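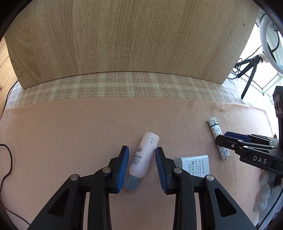 Kulham hand-held gripper kit: buy the pair, or start with the hire plan?

Home > Robots and Automation > Kits and Hire
Search this section... Go
Tags: hand-held grippers, data collection, hire or buy, beginners

posted by tablecloth_tinkerer
24 October 2021

Hello everyone, and thanks in advance to anyone who reads the whole thing, as I do tend to go on.

I'm part of a small hobby club in Trivville and we've been trying out the Kulham kit, the one where you hold a gripper in each hand and go about ordinary tabletop jobs so that a robot arm can be taught from the recordings later. We have it on trial and I've been asked to report back on whether we should buy it. Kulham want $400 for the pair, or $20 a week on their hire plan with a new set of pads thrown in every month.

My test table is as plain as they come. There's a peach cloth over a plaid one, and on it the sort of thing that turns up in any kitchen drawer: a small see-through pink bottle, a lighter, a white power adapter. The job is simply to pick up each item and put it somewhere sensible. The bottle, lying on its side, goes nicely if I come down with a jaw on either side of it and close gently. The ribbed blue pads have been a pleasant surprise, and I like that they're a different colour from the black fingers, so I can tell at a glance where the gripping part is.

The lighter is my trouble. It's so slim and lies so flat that I keep catching the cloth along with it, and then up comes a little tent of fabric and I have to smooth everything out and start over. The adapter is heavier than it looks and wants to turn in the jaws if I take it by one end.

So, my questions, in no particular order. Is that just me needing more practice, or are these jaws meant for chunkier things? Does a cloth-covered table make life harder than a bare one? Do the gloves make any difference? And has anyone here bought the kit after hiring it, and were you glad you did? We're not a rich club and I'd hate to talk everyone into something that ends up in the cupboard.

answered by bench_and_biscuits
Marked helpful by the poster

Welcome! I hired the same kit from Kulham for six weeks and then bought it, so I can speak to both, and I'm happy to say I've been pleased with mine on the whole.

Thin things on soft cloth are the hardest job you could have picked, so please don't be discouraged. What helped me was tilting my wrist so that one fingertip slides in along the table first, and only then bringing the other one over to meet it. Go across the narrow way, near the middle, and close more slowly than feels natural. If the cloth is bunching, pull it tight and clip it under the table edge. A second cloth underneath gives the whole surface a bit of squish, which is lovely for dinner and less lovely for lighters. I'd try the plaid one off for an afternoon and see how you get on.

For the adapter, take it around the middle so the weight sits evenly. I had the same turning problem with a stapler. Also have a look at where your leads run. A cable that trails over the cloth will find its way into the linkage sooner or later, and then you lose the recording as well as your temper. I run mine off the back of the table now, with a bit of tape to hold them.

Gloves I'd keep. My hands get warm in them after a while, but they do save a sore spot on the palm, and if you stop for a cup of tea every so often it's no bother. Knitted ones breathe better than the rubber-dipped kind I began with.

On the money side, I think it comes down to how many of you will use it. At your price the hire adds up to the full cost in 20 weeks, so if the club means to keep at this past the winter, buying is the better deal. Spare pads from Kulham were $75 a set when I last looked, though - I thought that was steep, and they do wear smooth at the tips if you handle a lot of hard plastic. Ask them if they'd include a spare set with the sale. They did for me, after a very friendly phone call.

One grumble to balance all that praise: the instruction booklet is poor. The section on checking the pivot screws is a single paragraph and the drawing is of an older model. I give mine a quick look before each session and leave it at that.

answered by phromma_owner

Get the Phromma instead. Narrower fingers, picks up coins. Costs more, I forget how much.

answered by slow_and_steady_2

I can't agree with the reply just before mine, I'm afraid, or at least only halfway. We had a Phromma on loan at the Iltuden library workshop and yes, the narrow fingers are wonderful on small items, but they were hopeless with round bottles, which kept rolling out sideways. For a mixed table like yours I'd take the wider ribbed pads any day and put up with some fuss over the lighter.

I haven't bought the Kulham so I can't help you there. I did hire it over May and sent it back with no trouble at all, and the courier was included, so do check whether that's still the case. Hiring also meant that when one jaw became stiff they swapped it over within the week, and I don't know if owners get the same treatment. It would be worth getting that in writing before the club hands over any money.

As for practice, some 20 goes at the same object was what it took before my hands stopped thinking about it. Put the lighter in the same spot each time to begin with and only start moving it around once you're comfortable. My early recordings were dreadful and I deleted the lot, so keep yours in a separate folder until you're happy with them.

Related in Kits and Hire
- Kulham hire plan: who pays return postage?
- Phromma narrow fingers and round bottles
- Best cloth for a practice table?
- Replacement pads, has anyone made their own?
- Iltuden library workshop: what can you borrow?
- Keeping cables off the table with two grippers going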